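Round Bedside Table, Raised Rim — Kaewkla range by Utumwood
2 min read

A bedside table has one job, and most of them fail it at 3 a.m. with a glass of water. The Kaewkla is round and small, and it has a lip along the edge of the top, so your pen has to make a real effort to reach the floor. It suits guest rooms, small hotels and anyone who reaches for things without opening their eyes.
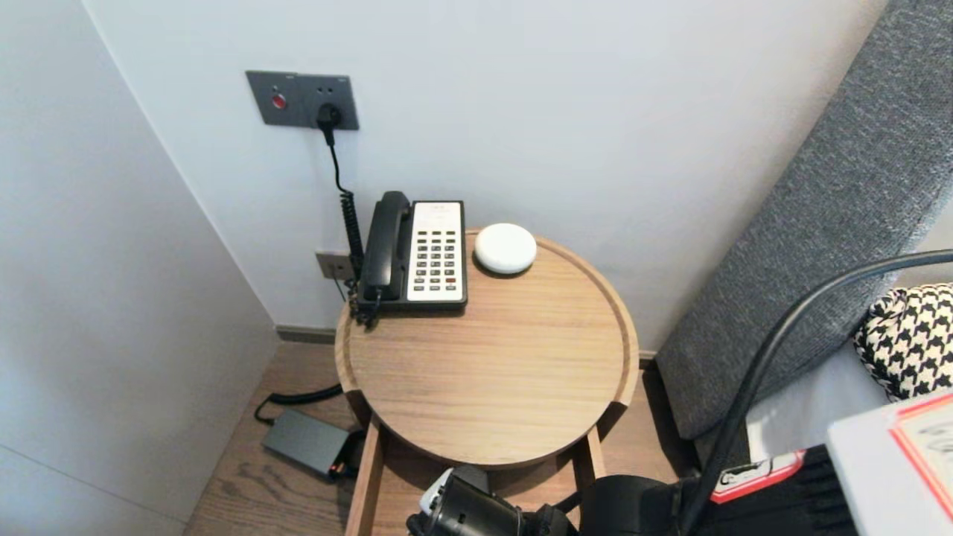
Kaewkla table in light oak tone, with desk phone.

The top has a light oak look that gets along with most floors. Being round, it also has no corners, and your hip will notice the difference by the second night. Order it on its own or as part of a room set.

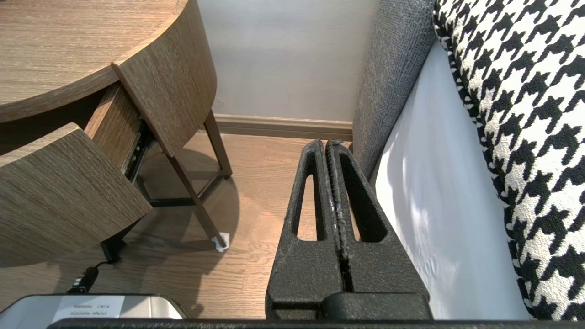

Delivery takes 30 days. It comes in 4 parts with one hex key, which you will lose, so we sell spares. Put the table together beside the bed and leave enough space behind it to reach the phone jack. Pushing it hard against the wall looks neat right up to the moment you need to unplug something.

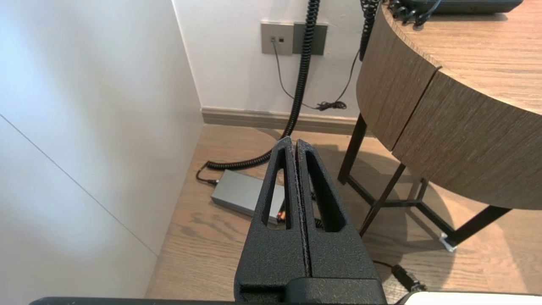 Cords are the one thing we can't design away. Let them drop behind the table, tie up the slack, and keep the plug end where a grown adult can get at it. For cleaning, a damp cloth is plenty — skip the polish, unless you enjoy chasing a phone across the top.
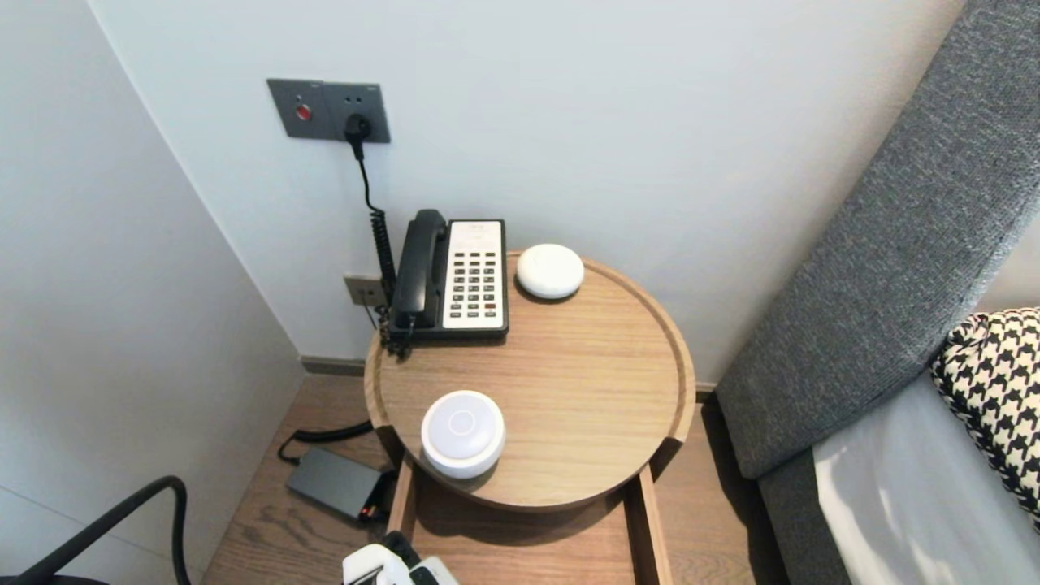
Daranee Thongdee: Bought these for our guest rooms in July. The rim is great for keys, less great for crumbs. Would buy again, with a smaller cloth.

48 shares · 2 comments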